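Private Water Testing - Your Questions

Last updated 27 June 2026

If your home in Siststead or Tredulwood takes its water from a borehole, spring or dug well, you can have it tested through the Sombatkul water service. These are the questions we are asked most often. If yours isn't covered, ring the office or use the contact form.

Who can use the service?

Any household on a private supply in either parish. Last year we tested 228 supplies, most of them boreholes shared between two or more houses. If you share a supply, only one of you needs to book, but please give us the addresses of all the homes on it. Tenants can book without asking the landlord, although we suggest you let them know.

How much does it cost?

The basic test is £19 and covers bacteria, acidity, nitrate and hardness. Lead and other metals are charged separately. You pay when you collect the bottles, by card or cheque.

How do I take the sample?

Use the cold tap in the kitchen. Take off any hose, filter or rubber fitting, wipe the spout with the sachet in the pack and let the water run until it feels cold. Fill the blue-capped bottle to the line. There is a small amount of powder in it, which is meant to be there, so don't rinse it out. Put the cap straight back on without touching the inside.

The lead bottle is different. It should be filled first thing in the morning, before anyone has run a tap or flushed a toilet.

How soon do I need to bring it back?

The same day, and before the office closes. Keep the bottle in the fridge or a cool bag until you set off. We can't accept a bacteria sample that was taken the day before, even if it has been kept cold.

How are bacteria counted?

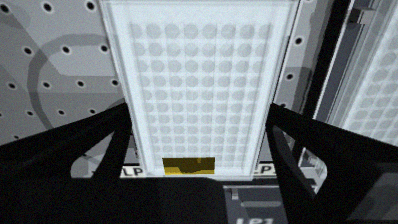

Your sample is mixed with a nutrient that bacteria such as E. coli can feed on, then kept warm overnight. One way of getting a count is to split the water into many small portions and see how many of them change. A white plate with rows of shallow round wells, one portion to each well, does this in very little space. The more wells that change, the more bacteria there were to begin with, and a table turns that into the number on your report. The other tests on the list are done separately and don't need to be kept warm.

When will I get my results?

Bacteria results are normally ready in four working days. Metals take longer because they go out to a second laboratory. We send the report by email, or by post if you ask. If we find E. coli we telephone you as soon as we know, so please put down a number you answer.

My result says "satisfactory". Do I need to test again?

Yes, once a year, and after any work on the pump, tank or pipes. It is also worth testing after flooding, or if the water changes in colour, taste or smell.

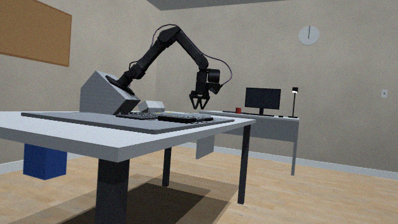 Melquiades Villaseñor wrote to us to say that his spring had passed every spring and summer, then failed in September after a week of heavy rain, and that he now books for the autumn instead. We think that is sensible. Surface water gets into shallow supplies more easily when the ground is soaked, and a test taken in a dry spell may miss it.

What should I do if my water fails?

Boil it before drinking, cleaning your teeth, washing salad or making up baby milk. Don't boil it if the problem is nitrate or lead - use bottled water until you have had advice. Showering and washing clothes are usually fine, but we will tell you if they aren't.

Next, check the well cap or spring cover for cracks and gaps. If you have an ultraviolet unit, look at when the lamp was last changed. Lamps can still glow when they are too weak to do the job. A retest of the same supply is free if you book it within 20 days.

Can you recommend someone to fit a treatment unit?

No, but the office keeps a list of local fitters. For questions about a report you already have, ask for Orathai Noiphan and quote the reference at the top of the first page.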